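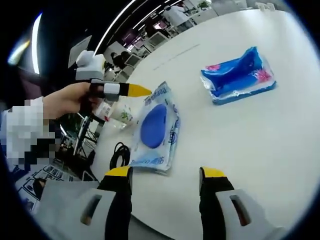
Draritley Round Table, White Gloss: Review After Five Months
8/17/18

I bought the Draritley in March to replace a rectangular table that had outlived two apartments. It is the larger of the two sizes, in white gloss. I paid full price and have no connection to the seller. The table sits in a room that gets used for everything except sleeping: meals, paperwork, sorting mail, fixing small things, and holding whatever came out of a bag that day. It is hardly ever bare. Wet wipes and tissues more or less live on it, along with a cable or two.

Delivery and assembly

The table came in two boxes from Targate, the store that carries Draritley in my area. They arrived on the same day, and the top had foam on the edge all the way around. No chips. The second box held the base and a bag of hardware.

Assembly took a little over an hour with one person, but you will want a second person to flip the table over at the end. The top is heavy. The instructions are drawings only, and the drawing for the center plate shows the bolts going in from the wrong side. If the bolts stop halfway, turn the plate over and start again. The wrench in the bag is too short to get a good grip, so I used my own.

Surface

The gloss is the reason to buy this table and also the main thing to complain about. It cleans up fast. Coffee, ink from a cheap ballpoint, soy sauce and the sticky ring from a juice bottle all came off with one wet wipe. Tomato sauce left overnight took two passes and did not stain. I have not used anything stronger than dish soap on it, and the care card says not to.

It shows everything, though. Crumbs, dust, hair and fingerprints are all easy to see, and if you wipe it and walk away you get streaks. A dry tissue right after the wipe fixes that. The finish also reflects light. With a lamp directly over it I had a bright spot where I wanted to read, and I ended up moving the lamp.

Scratches: there are a few fine ones after five months. They came from dragging things, mainly a ceramic planter and a metal toolbox. You can only see them from low down with light coming across the top. Plastic bottles, wrapped packs and cables slide around without leaving a mark. I put felt on the bottom of anything heavy now.

Heat is the one thing I won't test. The care card says to use trivets and I do.

Shape and size

I was not sure about a round table for work, and I am still of two minds. For eating and talking it is better than the old one. Everybody can reach the middle and there are no corners to walk into. For paperwork it is worse. A laptop sits fine, but a stack of paper next to it hangs over the curve unless you push it in toward the center. Small items near the edge get knocked off more than they did on a straight-sided table. A cable is best coiled and left a hand's width in.

A round table also doesn't go against a wall. You need clear floor on all sides, so measure with the chairs pulled out before ordering. I did not do that and had to move a bookcase.

Stability

It doesn't wobble on my floor, which is level. If you lean hard on the edge you can feel the top give slightly. I tightened the center bolts once, about 2 months in, and that helped. There are adjustable feet under the base but they turn stiffly.

Compared with the Lecomte

I also looked at the Lecomte in the store. It is close to the same size with a matte white top, and it costs $176 more. The matte finish hides fingerprints better. The salesperson let me try a pen mark on the floor model and it did not come off as cleanly, and that settled it for me. If your table is mostly for eating and you don't like wiping, the Lecomte may suit you better. The Landumbridge, which some people suggest, is only sold in a smaller size and I did not consider it.

What I like

Wipes clean in seconds
Plenty of room, easy to reach the middle from any seat
Solid packing, no damage

What I don't like

Streaks and fingerprints
Glare under a direct light
Wrong drawing in the instructions, useless wrench
Needs more floor space than you expect

I would buy it again for the same room. I would not buy it as a desk. Four out of five.

Update on the feet: the store sent a replacement set at no charge after I asked. They turn a bit more easily than the first ones. I still needed pliers.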